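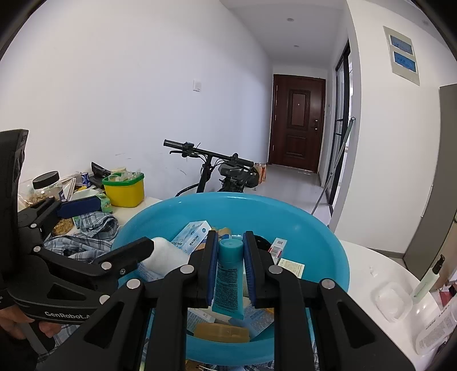
Page 7

WANTED: people who doubt "a place for everything". Wemmont wants five households to try the Plasterari sorting method on soap, tubes, small boxes and whatever else has ended up in the basin. I have my doubts — most such schemes fall apart once a shirt lands on the worktop. Tell us if this one does. You keep a diary through June and answer blunt questions at the end. No pay, and no free storage tubs either. Write to Nithin Kotian, Wemmont, Room 482, by 2008-06-04.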